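So the second gripper finally came, the soft-fingered one from Altel, and I've been putting it up against my old Dasament most evenings this November. I know I promised a proper table of results. That's still coming! For now you get me rambling over a cup of tea.

The job I settled on was wicker, mostly on Hanne Lappalainen's advice (she's been doing this far longer than I have, and she's very patient with my emails). Woven stuff is hard to grip well – it gives, it snags, and the rim is never quite where you think it is.

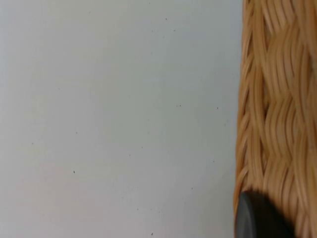

I gave each gripper 30 tries at the same speed. The Dasament dropped 15 of them, and the Altel only 6, so you can guess which one is staying on the arm. I do miss how quickly the old one closes, though, and the Altel's mounting plate needed two of my own screws and a fair bit of muttering.

Next I want to swap the wrist camera for one that focuses closer in. Obed Bonsu has offered to lend me his – if it fits the bracket I'll run all 30 again and write it up.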